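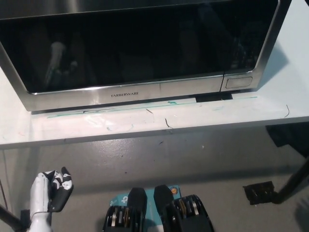

Microwave oven on a white work surface, with tape residue and scratches visible along the counter in front of the door.Cleaning and Care of the Shared Microwave Oven and Counter
Sarotholm Residence Services, Kitchen Guidance
Revised 31 July 2025

Purpose

This page sets out the procedure for cleaning a countertop microwave oven and the white counter on which it stands. It applies to all shared kitchens at Sarotholm and replaces the guidance issued in April. Residents and staff may follow the same steps. Questions about the procedure should be addressed to Margit Solberg, Residence Services, at extension 3280.

The routine cleaning described in the first part should be carried out once a week and after any spill. The counter work in the second part is needed less often, generally when tape or labels have been removed or when marks no longer respond to a damp cloth.

What you will need

Two microfiber cloths, one for washing and one for drying
A soft sponge without an abrasive side
Mild dish soap
White vinegar
Baking soda
Cooking oil or rubbing alcohol, for adhesive residue
A plastic scraper with a straight edge
A microwave-safe bowl and a wooden spoon

Do not use steel wool, scouring powder, oven cleaner or bleach on any part of the microwave. Metal scrapers and razor blades are not permitted on the counters.

Part one: The microwave

1. Loosen deposits inside the oven. Pour one cup of water and two tablespoons of vinegar into the bowl, place the wooden spoon in it, and heat on full power for three minutes. Leave the door closed for a further five minutes. The bowl will be hot; remove it with oven mitts.

2. Unplug the oven. All remaining steps are carried out with the power disconnected.

3. Remove the glass turntable, if the model has one, and wash it by hand in warm soapy water. Allow it to reach room temperature before it is placed in water.

4. Wipe the interior, beginning with the ceiling and finishing with the floor. Ceiling deposits fall as they soften, and a floor cleaned first will have to be cleaned again. Take care around the cover plate on the side wall, which must not be soaked or removed.

5. Clean the door seal and the inner face of the door. Food particles on the seal can prevent the door from closing fully. An oven whose door does not close properly must be taken out of use and reported.

6. Clean the outer glass. A dark, glossy door shows every fingerprint, particularly under overhead lights. Apply a small amount of diluted vinegar to the cloth and wipe in straight passes from top to bottom, then dry at once with the second cloth. Liquid should never be sprayed directly on the door or the control area, where it can run into the seams.

7. Clean the metal trim. Brushed metal has a grain, and it should be wiped along that grain. A drop of dish soap on a damp cloth is sufficient for ordinary grease. Pass lightly over the printed brand name on the lower trim; repeated rubbing wears away lettering of this kind.

8. Clean the door-release button and the narrow seam beside it. Grease collects at the edge of the button because it is touched at every use. Wrap a corner of the damp cloth around the edge of the plastic scraper and draw it down the seam once or twice.

9. Dry all outside surfaces, replace the turntable, and leave the door open for ten minutes before reconnecting the power.

Part two: The counter

Clear the area in front of the oven first. If the oven itself must be moved, two people should lift it, holding it from below. It should not be dragged, as grit caught under the feet will scratch the surface.

Dust and loose specks

Wipe the counter with a dry cloth before any water is applied. Hairs and fine crumbs are easily picked up dry and tend to smear when wet. Follow with a cloth dampened in warm soapy water, then rinse and dry.

Tape residue

Colored tape often leaves a thin line on a white counter after the strip has been pulled away. The teal-green line in front of the oven is residue of this type. Lay a cloth moistened with cooking oil along the line and leave it in place for ten minutes. Push the softened adhesive off with the plastic scraper, held nearly flat, working along the line in short strokes. Wash the area with soapy water to remove the oil.

Where color remains, rubbing alcohol may be used on a clean cloth. Test it first in a place that is not easily seen. Keep the oven unplugged and the window open while alcohol is in use — the vapor is flammable — and wait until the surface is fully dry before restoring power.

Smears and dull patches

Mix baking soda with a little water to form a soft paste. Spread it over the patch, leave it for five minutes, and wipe in small circles with light pressure. Rinse twice. Baking soda that is not fully rinsed dries to a white film, which is difficult to see on a white counter but can be felt with the hand.

Dark marks and scratches

Many thin dark lines are deposits left by pans or utensils and can be lifted with the same paste. Draw a fingernail gently across the line. If nothing catches, the mark is probably on the surface and a second application is worthwhile. If the nail catches, the counter is scratched, and further rubbing will only dull the area around it. Scratches should be kept clean and otherwise left alone.

The front edge

Wipe the front edge of the counter from one end to the other, including the underside of the lip, where drips gather. Finish by sweeping the floor below and mopping up any water.

Labels and tape in future

Residents who need to mark a place on the counter are asked to use a paper label on the wall instead. Where tape is unavoidable, it should be low-tack and removed the same day.

Reporting faults

Stop using the oven and unplug it if the door is loose, the glass is cracked, the cord is damaged, or sparks are seen inside. Attach a note to the door and call Yaroslav Dovhaniuk, Maintenance, at extension 3806. Repairs must not be attempted by residents. Counter damage may be reported to the same extension.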